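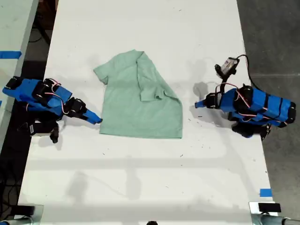

T-shirts make up most of what comes to the Gesergate clothes swap, and folding them is the job that takes longest. We hold the swap at Odukoya House every November, and this gallery page is about the tables and the folding. The mint-green shirt has its right side brought in on a slant, with the sleeve lying across the body, while the left sleeve is still out flat. A white table suits a pale shirt well enough, although it shows every speck and smudge.

Gesergate clothes swap: the folding tables
Page updated 04/11/2024

T-shirt, mint green, part folded
The crease runs down from near the collar towards the lower right. The bottom hem is fairly straight, and a straight hem makes the last fold much easier.

About the fold
We use the same fold for all short-sleeved tops so that the piles match. Lay the shirt out and smooth it from the collar down. Bring one side in towards the middle and turn the sleeve back so it does not stick out. Do the same with the other side, then bring the hem up to the collar. Small children's shirts only need folding in half after that. Large adult ones are better in thirds, or they slide off the shelf.

Some people fold the sides dead straight and some fold on a slant. Both end up much the same width once the second side is in. If the collar is pulled to one side, open the shirt and start again — it never looks right otherwise.

About the tables
White tops are easiest for checking clothes. Marks on the fabric show up, and so do loose threads and missing buttons. Wipe the tables before the first bag is opened and again after the tea break. Leave a clear gap round each shirt while it is being folded and keep finished piles on the shelves, where they will not get knocked.

Sizes and labels
Adult tops go on the shelves by size, smallest at the left. Children's tops go by age. If the label has been cut out, hold the shirt against one that still has its label and put it with the nearest match. Paper size slips are in the Lidon tin by the door. Please put the tin back when you have finished, as we only have the one.

What we can take
Clean tops, jumpers, trousers, skirts and coats in wearable condition. A faded shirt is fine. A torn one is not, unless the tear is on a seam and can be stitched. We do not take underwear, swimwear or single socks. Each household may bring up to 30 items and take home the same number.

Last year's swap
We filled 19 crates with tops alone and had 7 left over at the end, mostly plain T-shirts in large sizes. Those were kept and will go out first this time. Coats went within the first hour, so bring any you can spare.

Coming along
Doors open at 3 in the afternoon. Use the side entrance on Brateck Lane — the front steps are being relaid and the main door is locked. There is room to leave a pushchair in the passage. Bring your own bag to carry things home.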